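Anyone who has ever waited for a computer to finish thinking will have some sympathy for the small software team at Jirner, who spent most of the winter watching their gripper planner mull things over. On Monday they put out the third release of Skadlow, their free toolkit for planning grasps and short arm movements, and the waiting, they are happy to report, has gotten a good deal shorter.

The headline change is in the part of the program that decides how to come at an object before the fingers ever start to close. Older versions worked out one complete path, checked it for collisions, and went back to the beginning if anything was wrong. The new planner keeps the good pieces of a rejected path and repairs the rest, so a request that used to take 300 milliseconds on the team's office machine now comes back in 20. That leaves time to plan again while the arm is still moving, a thing users have been asking for (politely, and then a little less politely) for quite a while.

"We had people writing in to say the arm was just standing there, and they wanted to know if it had crashed," said Maiara Barbosa, who leads the planning work. "It hadn't crashed, it was being careful! I'm very fond of the old code, but I was ready to see it go."

Most of the testing was done in simulation, with the view set close behind the gripper so that the developers could watch the linkages and both fingers while stepping through a plan. Barbosa says she still likes to sit and go through the odd run by eye, usually with her coffee, even though the test scripts do their own scoring and send her the results overnight.
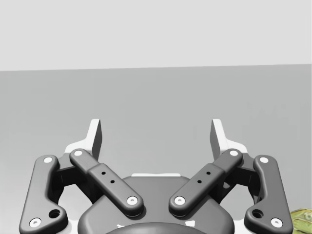
## What users will need to change

The simulator and the real controller now read the same settings file, which should spare people the chore of keeping two copies in step. Old files will load with a warning for now, and there is a small conversion tool in the download. Finger limits have moved to a section of their own, so it's worth looking those over by hand before running anything on a real arm.

The release also comes with 200 recorded test cases, a good share of them sent in by the robotics lab at Brivley, which has been running Skadlow since its first version and has never been shy about reporting a bug. Mendes, the company that hosts the project's downloads, will keep the previous release available through March for anybody who is in the middle of something and would sooner not switch just yet.

Barbosa's group is now turning to soft and bendable objects, and would be glad to hear from anyone with awkward ones to suggest.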